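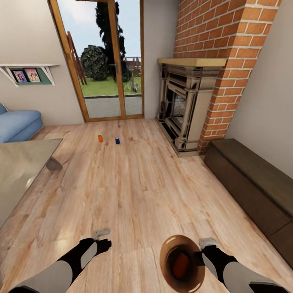
Sylvie Beaudoin wrote:
Well, I'd pay for one tomorrow if it could pick up after my three kids, but I still don't believe a machine can do a whole living room from start to finish. Picking up a can is one thing. Knowing that the can goes in the recycling and the red block goes back in the toy box is another thing entirely, and that's the part that wears me out every evening!

Home Forums Gadgets & House New Posts Search

perron_fan
Sylvie, I think you're selling them a little short. The sorting is the part they've gotten good at. You tell the software once that cans go in one place and blocks in another, and it remembers better than my husband does (bless him, thirty years and he still asks me where the colander lives). What I worry about is the hands. A little gripper like that is fine for a bowl on a bare wood floor, but my floor has a shag rug and a dog on it.

Isov
I work second shift in a shop that packs cabinet hinges, and we've had an arm on the line for a good while now. It moves 300 boxes an hour and never complains, and I've grown fond of it. But every box comes down the belt the same size and the same way up. Somebody turned one sideways last February and the whole line stood still until I walked over and nudged it with my elbow. Now picture that in a house, where everything is sideways all the time.

perron_fan
But a shop arm is set up to do one thing very fast. A house robot can take all afternoon and I wouldn't mind a bit. If it takes 50 minutes to tidy the den while I'm out at the store, that's still 50 minutes I didn't spend bent over.

Zolulden
I have to side with Isov on this one, though I'd love to be wrong. They do so much of the practice in computer-made rooms now, and I understand why, you can run the same chore all night long and nothing gets broken. Those rooms are awfully kind, though — no crumbs, no sock under the sofa, no juice on the table. I want to see one carry a bowl past my fireplace with the grandkids running through before I get my wallet out.

Sylvie Beaudoin
Thank you, Zolulden, that's my living room to a T. I'll give perron_fan the slow part, I could live with slow. Would you trust it with a full bowl, though? Soup, say?

perron_fan
Not soup, no. Blocks and empty cans for now, and I'll carry the soup myself.

Isov
Ask me again when it can fold a fitted sheet. I can't do that either, so I'd be happy to learn from it.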